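Replacing the heatsink and thermal compound in an office tower

Applies to: Dell desktop towers with a side-opening panel and blue tool-free latches
Time needed: 25 minutes, plus the stress test
Difficulty: moderate

This page covers removing the processor heatsink, cleaning off the old compound, and refitting the heatsink with new compound. It was written for the refurbished towers we prepare at the Sukanberg workshop, but the procedure carries over to most desktops of the same layout. Screw positions and latch locations vary between models, so keep the service manual for your machine open while you work.

When to do it

Compound dries out over time. Typical signs are a fan that runs at full speed with nothing open, a thermal warning at startup, or a machine that slows down a few minutes into a heavy task. Clean the dust out of the heatsink fins first and retest. If idle temperature has not dropped, continue with the steps on this page.

What you need

Phillips screwdriver, size 2, with a long shaft
Isopropyl alcohol, 90 percent or higher
Lint-free wipes or coffee filters
Plastic card or spudger
Thermal compound (we use the Prelline gray, non-conductive)
Anti-static wrist strap
Small dish for screws

Do not use a metal blade to scrape compound. Do not use paper towels, which leave fibers on the heat spreader.

Preparing the tower

1. Run the machine for a few minutes before you start. Warm compound is softer and releases more easily.

2. Shut down from the operating system. Unplug the power cord and then every other cable on the rear panel.

3. Hold the power button for 8 seconds to discharge the board.

4. Lay the tower on its side with the removable panel facing up. Release the panel and set it aside.

5. Clip the wrist strap to bare metal on the chassis. Painted surfaces do not make a reliable contact.

Removing the heatsink

6. If the model has a plastic shroud over the heatsink, unclip it and lift it straight up.

7. Unplug the fan connector from the board. Pull on the connector body, never on the wires.

8. Loosen the four captive screws in a diagonal pattern, half a turn at a time at first. The screws stay attached to the heatsink.

9. Twist the heatsink a few degrees left and right until it moves freely, then lift it. If it does not move, stop. Put the machine back together, warm it up again, and repeat. Lifting hard can pull the processor out of a closed socket on some older boards, and bent pins are rarely worth repairing.

10. Place the heatsink upside down on a clean surface.

With the heatsink off, the metal lid of the processor is exposed and the retention frame and lever around it can be reached. Leave the lever closed. The graphics card can stay in its slot if there is room for your hand above it.

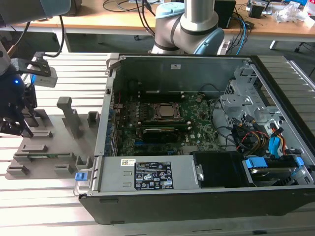 Tower on its side with the panel off. The processor is near the upper center of the board, directly above the graphics card.

Cleaning

11. Push off the thick residue with the plastic card, working from the edge of the lid toward the center. Old compound that falls between the lid and the frame is awkward to get out.

12. Dampen a wipe with alcohol and clean the lid. The wipe should be damp only – alcohol must not run down into the socket. Change wipes when they turn gray. Expect to use up to 4 per surface.

13. Clean the base of the heatsink the same way. Check for residue in the machining marks if the base is copper.

14. Let both surfaces dry completely. Do not touch either one afterward. If you do, wipe it again.

15. While the heatsink is out, brush the dust from the fins and the fan blades. Hold the fan still while brushing.

Applying compound

16. Put one drop in the center of the processor lid, the size of a small pea. There is no need to spread it. Pressure from the heatsink will do that.

Too much compound squeezes out over the edge of the lid. The Prelline type does no electrical harm, but it makes the next service messy. With any compound that contains metal, clean up the excess before you apply power.

Refitting

17. Check which way the fan cable points, and line up the heatsink so that the cable reaches its connector without crossing the fan.

18. Lower the heatsink straight down onto the lid. Avoid sliding it. If you have to lift it off again, clean both surfaces and apply a new drop, because trapped air pockets will remain otherwise.

19. Start all four screws by hand, then tighten them diagonally in small steps until they stop. They bottom out on a shoulder, so extra force achieves nothing.

20. Reconnect the fan. Refit the shroud if there is one.

21. Check the cables near the drive cage. None should rest against the heatsink or reach the fan blades. Press on any SATA connector you may have brushed against.

22. Close the panel, stand the tower up, and reconnect power, display, and keyboard.

Testing

Enter the firmware setup first and confirm that the fan speed is reported. A missing reading or a fan error at startup nearly always means the connector in step 20 is loose.

Then boot and log the temperature at idle. Run a processor load for 18 minutes. We use the Vorkon burn-in script, but any full-load tool will do. The temperature should climb quickly, level off, and stay level. A reading that goes straight to the thermal limit in the first seconds points to poor contact: remove the heatsink and look at the compound print. It should cover most of the lid. A print on one side only means uneven screw tension.

Write the month of service on a label inside the side panel. The Núñez inventory sheet has a column for it as well.

Related pages: Replacing a tool-free power supply; Drive cage removal; Clearing fan errors at startup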